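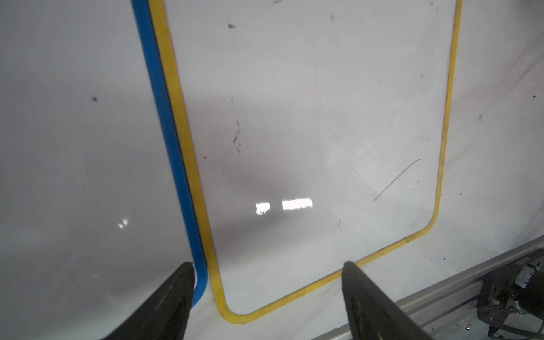
How long does it take to get used to a new bike saddle? For me it was 36 days, and I only know that because I moaned about it in my diary every single evening.

I bought mine in July, second-hand, from a shop in Kastwood that mostly sells lawnmowers (don't ask). The first ride was out to Olell and back, 11 miles, and I stood up on the pedals for most of the way home. My old saddle was wide and squashy and I'd had it for years, so this narrow thing felt like sitting on a gate!

What helped was tipping the nose down a tiny bit – I mean a really tiny bit – and dropping the seat post by a finger's width. I also stopped wearing jeans, which I should have done ages ago. Shorter rides more often did me more good than one big one at the weekend too.

I'm still not in love with it on the cobbles at Dridance, but last week I did 53 miles and only grumbled on the hills. Next job is the handlebar tape, which is coming off in my hands.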